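Imprimir | Enviar por correo electrónico

NOTA DE PRENSA

Calletti abre un programa de apoyo para trabajadores expuestos al polvo de sílice en los talleres de encimeras

Magaña, septiembre. – El despacho Calletti, dedicado a la defensa de personas con enfermedades profesionales, anuncia hoy la apertura de un programa de orientación gratuita para los trabajadores que han cortado, pulido o instalado encimeras de piedra artificial y que pueden tener silicosis. El programa lleva el nombre de Plarach y atiende desde este mes en la oficina de Magaña, por teléfono y por correo electrónico.

La silicosis es una enfermedad de los pulmones que se produce por respirar polvo de sílice cristalina. Este polvo es muy fino y una parte de él no se ve a simple vista. Cuando llega al fondo del pulmón, el cuerpo no puede eliminarlo y se forman cicatrices. La persona nota primero una tos seca, o se cansa al subir una escalera, y muchas veces piensa que es por la edad o por el tabaco. La enfermedad no tiene cura y puede avanzar también después de dejar el trabajo.

Durante décadas se habló de la silicosis como una enfermedad de mineros. En los últimos años los médicos la encuentran en personas más jóvenes, que trabajaron en talleres de mármol y de cocinas. La piedra artificial, también llamada aglomerado de cuarzo, puede contener una proporción muy alta de sílice, bastante superior a la de muchas piedras naturales. Al cortarla en seco con una radial se libera mucho polvo en pocos minutos, y en un local pequeño lo respiran también los compañeros que están en otra tarea.

Los resultados de una encuesta previa

Antes de abrir el programa, Calletti realizó una encuesta entre trabajadores y antiguos trabajadores del sector. Respondieron 396 personas. De ellas, 104 dijeron que nunca habían pasado un reconocimiento médico con radiografía de tórax mientras estaban en el taller. Muchas de las respuestas hablan de empresas que ya cerraron o que cambiaron de nombre, y de mascarillas de papel que se usaban varios días seguidos.

La encuesta no es un estudio científico y el despacho no la presenta como tal. Las personas contestaron de forma voluntaria y no se comprobaron sus historiales. Pero las respuestas sirvieron para decidir qué ayuda era más necesaria, y la mayoría pidió lo mismo: saber a qué médico hay que dirigirse y qué papeles hay que guardar.

Qué ofrece el programa Plarach

El programa está organizado en cuatro servicios, y cada persona puede utilizar uno solo o todos:

– Una primera entrevista, presencial o por teléfono, en la cual se reconstruye la vida laboral: en qué talleres se trabajó, con qué materiales y con qué medios de protección.
– La revisión de los documentos médicos que la persona ya tiene, para ver si falta alguna prueba que conviene pedir.
– La explicación del procedimiento para que la enfermedad se reconozca como profesional, con los plazos y las prestaciones que corresponden en cada situación.
– El estudio de una posible reclamación contra la empresa, su aseguradora o el fabricante del material, cuando existen motivos para ella.

Los tres primeros servicios no tienen ningún coste. En el cuarto, el estudio es igualmente gratuito, y si la persona decide reclamar, recibe antes un presupuesto por escrito. Nadie está obligado a continuar con el despacho después de la entrevista, y los documentos originales se devuelven el mismo día en que se entregan.

El programa también atiende a las familias. Si el trabajador ha fallecido, el cónyuge y los hijos pueden tener derecho a una pensión o a una indemnización, y en estos casos los plazos son un asunto delicado. Calletti recomienda consultar pronto, incluso si todavía no se dispone de todos los informes.

Una base de datos de talleres

Para reconstruir las exposiciones antiguas, el despacho utilizará Flikelus, una herramienta informática propia donde se reúne información sobre 600 talleres de mármol, piedra y montaje de cocinas, muchos de ellos ya cerrados. Contiene los nombres comerciales que tuvo cada taller, sus domicilios y los años de actividad. Con estos datos resulta más fácil encontrar a la aseguradora que cubría a la empresa en una fecha determinada, y localizar a antiguos compañeros que puedan declarar como testigos.

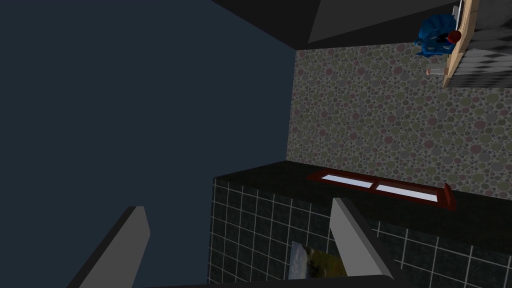 Imagen: Calletti / Archivo

La herramienta no guarda datos de salud. Las historias clínicas se conservan en un archivo separado, con acceso limitado a los profesionales que llevan cada caso. Quien lo desee puede pedir en cualquier momento que se borren sus datos.

Recomendaciones para los trabajadores

El despacho recuerda que la prevención es siempre una obligación de la empresa. El corte con agua, la aspiración en el punto donde se produce el polvo y los equipos de protección respiratoria adecuados reducen mucho el riesgo. El suelo del taller no debe barrerse en seco ni limpiarse con aire comprimido, y la ropa de trabajo no debe llevarse a casa para lavar.

A las personas que han estado expuestas, Calletti les aconseja comunicar al médico de cabecera cuál fue su oficio, aunque no se lo pregunte y aunque hayan pasado muchos años. Conviene conservar los contratos, las nóminas, los resultados de los reconocimientos y las fotografías del lugar de trabajo – también las que hay en un teléfono viejo. Antes de firmar una baja voluntaria o un acuerdo con la empresa es mejor pedir consejo.

Cómo pedir cita

Las citas se pueden solicitar por teléfono o con el formulario de la página web de Calletti. La oficina de Magaña abre a las nueve de la mañana y reserva las tardes para las entrevistas del programa, de modo que puedan venir las personas que están trabajando. Se puede acudir con un familiar. Para quienes tienen dificultades de respiración o de movilidad, la entrevista se hace por teléfono o en su domicilio.

Sobre Calletti

Calletti es un despacho de abogados con oficina en Magaña. Trabaja en asuntos de enfermedad profesional, accidentes laborales y prestaciones de la Seguridad Social, y representa solamente a trabajadores y a sus familias.

La información de esta nota es de carácter general y no sustituye la consulta con un médico ni con un abogado.

Contacto para medios de comunicación: departamento de prensa de Calletti, oficina de Magaña.

Imprimir | Enviar por correo electrónico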